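Kemwood Returns Center – Staff and Management Meeting
Minutes, December 31, 2021

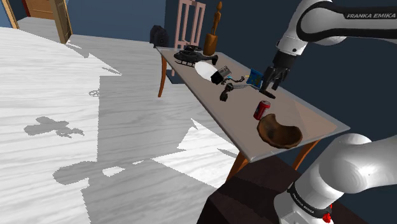 Simulated sorting station: arm above the table with mixed items, gripper over the blue snack bag.

Present: shift leads from receiving and sorting, two sorters from each shift, maintenance, site management, safety representative. Apologies from the Wemulcombe site.

1. Minutes of the last meeting
Accepted with one correction. The break room heater was reported by the late shift, not the early shift.

2. Sorting arm, update
Management reported that the simulation work with Zhuravel is still going on. The simulated table has a mixed set of items on it, including a soda can, a wooden bowl, a toy helicopter and a snack bag. Sorters said this is close to what comes out of a returns tote on a normal day, although real totes also have torn packaging and loose paper.

Maintenance asked how soft bags will be handled. Zhuravel has been asked for a written answer.

The plan remains one arm on line 2, for small items only. Line 2 takes 800 items on a normal shift and up to 1000 after the holidays. Management does not expect the arm to take all of these, and hand sorting stays open next to it.

3. What changes for sorters
No jobs will be cut on line 2 as a result of the arm. Sorters asked for this in writing – management agreed to post a signed notice in January.

One sorter per shift will move to a new station role, which covers clearing stops, taking out items the arm cannot pick and logging them. Late shift sorters said that standing by a machine all night is harder than it sounds and asked for rotation every two hours. Management would prefer a half-shift rotation. Not settled, carried forward.

Pay grade for the station role was raised. Management's view is that it matches the current grade. The sorters did not agree and want it compared with the line operator grade at Pakden. Management will get the Pakden job sheet.

Pick rates logged by the arm will not be used to set targets for people working by hand. Agreed.

4. Training
Nine places are booked for the first course. Training will be in paid hours. Early shift asked that it not be held in the first week of January, when returns are heaviest. Agreed.

5. Safety
Floor marking around line 2 is to be redone before any equipment arrives. The safety representative wants the stop button reachable from both sides of the table. Maintenance to check the drawing.

6. Other business
Locker 444 is still jammed. Maintenance has ordered the part.
The side gate will be locked overnight until the light is fixed.

Actions
Management: signed notice on jobs, Pakden job sheet, written answer from Zhuravel.
Maintenance: stop button position, floor marking, locker.
Shift leads: names for the training course.

Next meeting at the end of January, in the upstairs room.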